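Why Does the Drink Fridge at the Store Hum All Day?

Last week I was standing in the Whitlock corner store, trying to pick a drink, and I noticed something. The big fridge with the glass door was humming. It hummed the whole time I was in there, and I was in there for ages, because I am terrible at picking drinks!

So I went home and read up on it, and now I get to tell you.

First, a surprise. A fridge doesn't make cold. There's no such thing as pouring cold into a box. What a fridge does is take heat out. Heat is always sneaking around, moving from warm things into cooler things, and the fridge's job is to grab it and carry it away.

It does this with a special liquid that runs through thin pipes. Inside the fridge, the liquid soaks up heat and turns into a gas (a bit like when water dries off your arm after swimming and you feel chilly). Then a pump called a compressor squeezes the gas and pushes it through more pipes outside the cold part. There it lets go of the heat, turns back into liquid, and goes around again. The hum is mostly the compressor and the fans.

Put your hand near the vent on a store fridge sometime. Don't touch it, just hold your hand close. Warm air! That's heat that used to be inside with the drinks.

Now, about those shelves. The fridge you have at home might have flat glass shelves, but a lot of drink fridges use wire ones, with gaps all over. Cold air is heavier than warm air, so it likes to sink. If the shelves were solid, it would have a hard time getting from one to the next. With wire, it can slip right through, and a fan helps push it along. 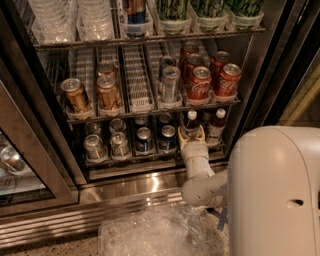
Wires can also make little lanes, like lanes in a swimming pool. Each lane is just wide enough for one can, so the cans line up one behind another, the red colas in their lanes and the blue ones in theirs. When a lane runs out you can see bare wire all the way to the back, and whoever fills the fridge knows which drink to bring.

And why the glass door? So you can choose before you open it! Every time the door opens, cold air tumbles out at the bottom and warm air rushes in at the top. Then the fridge has to work hard again. If you stand there with the door open going "hmm, cola or tea, cola or tea," you're making extra work for that poor compressor. (I have done this. Sorry, Whitlock store.)

Want to try something at home? Ask a grown-up first. Put two cans of the same drink in your fridge, one standing alone and one squashed in between other things. After an hour, feel them both. Write down which one is colder, and see if it's the one you guessed.

Comments

soneo74: My daughter now shouts "compressor!" every time our fridge starts up. Thanks, I think.

Stasby Reader, 24/08/2019: We did the can test with my 2 kids. The one standing alone was colder but they argued about it for 5 minutes anyway.

pancakefox: what happens if you leave the door open all day, does it cool down the room?

Author reply to pancakefox: Great question! No, the room gets a little warmer, because the heat comes out the back and the motor adds some more of its own.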